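Bin liner

A bin liner (also called a trash bag, garbage bag, can liner or wastebasket liner) is a thin bag, nearly always of plastic film, that is placed inside a waste container to hold its contents and keep the walls of the container clean. The name covers everything from the filmy little bags used in bathroom wastebaskets to the heavy black sacks used by builders. It is one of the most common household goods in the world, and also one of the most varied, with a surprisingly rich vocabulary of folds, seals, tints and knots!

Terminology

In American usage "trash bag" is the everyday term, while "can liner" is the trade term and appears on most wholesale cartons. "Liner" on its own usually means a bag that stays in a container during use. A "sack" generally stands up or lies on its own and is filled directly. The part of the bag that is folded outward over the rim is called the cuff or the overhang, and the loose film below it is sometimes called the skirt.

Materials

Most liners are made from one of two forms of polyethylene. High-density film is thin, crisp and noisy, and it holds a good deal of weight for its thickness, but a sharp corner will start a tear that runs quickly. Low-density film, including the linear low-density type, is softer, quieter and stretchier. It puts up with broken pencils, chicken bones and the edges of cereal boxes far better. Many bags blend the two, and many contain recycled film.

Compostable liners, made from starch blends and related materials, are used mainly for food scraps. They have a pleasant, almost silky feel, and they weaken with moisture and time, so a bag left in a warm kitchen for a week may give way at the bottom.

Thickness is given in mils in the United States (one mil is a thousandth of an inch) and in microns in most other countries. High-density liners are often labeled in microns even on American shelves, a lasting source of confusion for shoppers comparing two boxes.

Manufacture

Liner film is usually made by blowing. Melted resin is pushed through a ring-shaped die and inflated with air into a tall, shimmering bubble, which cools as it rises, is flattened between rollers and is wound up as a tube. Anyone who gets the chance to see a blown film line running should take it. The tube is then sealed across at intervals to form bag bottoms and perforated so that the bags tear off one at a time.

Three bottom seals are in general use. The flat seal is a single straight weld, simple to make but inclined to leave gaps at the corners. The gusset seal tucks the sides inward first, so the bag opens into a squarer shape. The star seal folds the film several times before welding, giving a bottom with no corners at all, and it is the natural partner of the round wastebasket: it spreads evenly and leaks very little.

Color

Color began as a way of hiding what was inside and soon became a way of sorting it. Black and dark gray remain usual for general waste. Clear and white bags are common where contents need to be checked. Translucent tints such as pink, lilac, pale blue and green are popular for small baskets in homes and offices, and they deepen attractively wherever the film is bunched or doubled, so that one bag can show several shades of the same color.

The housewares writer Beril Uysal, in her cheerful handbook The Lined Basket, devotes a whole chapter to tints and records the Damero line of rolls sold in Umville, whose lilac bags were bought for birthday parties as often as for trash.

Fitting

A small liner is fitted by opening the mouth, lowering the bag in and folding the extra film down over the rim. The film clings to itself when new, and rubbing the edge between finger and thumb is the usual way to part the layers. Flicking the bag open with a quick downward sweep fills it with air and pulls the creases out of the bottom. 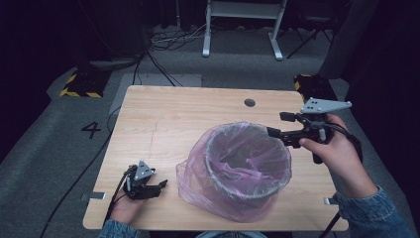

Trapped air is the classic difficulty. A liner pushed into a basket with solid walls makes a sealed cushion underneath, and the bag rides up as soon as anything is dropped in. Pressing the film down along one side lets the air escape past the rim. Baskets with mesh walls or a few holes near the base avoid the problem completely.

A bag much larger than its basket can be gathered at one side and tied in a small knot, so that the cuff sits snugly. Some baskets come with a separate ring that drops over the cuff and hides it. Uysal calls the side knot "the best free upgrade in the house," and it does work beautifully on tall, narrow bins.

Sizing

To find the right width for a round basket, the distance around the rim is measured and divided by two, since a liner is sold by its flat width. The length should equal the height of the basket plus half the width of its base, with a few inches added for the cuff. A 5-gallon pail and a desk-side basket can look alike across a room and still need quite different bags.

Closures

Plain-top bags are twisted and knotted, or closed with a wire tie. Drawstring bags carry a plastic ribbon in a hem around the mouth. Tie-handle or flap-top bags have a wavy upper edge whose points are knotted in pairs. The Navano pattern, developed by the packaging designer Ekrem Dönmez, has one long flap and three short ones, so the mouth can be found by touch in a dark pantry.

Packaging and sale

Household liners are sold on coreless rolls or in folded stacks. Commercial cartons are larger, and 1000 small liners to a case is a common quantity for office cleaning.

See also

Wastebasket
Drawstring
Plastic film
Compost pail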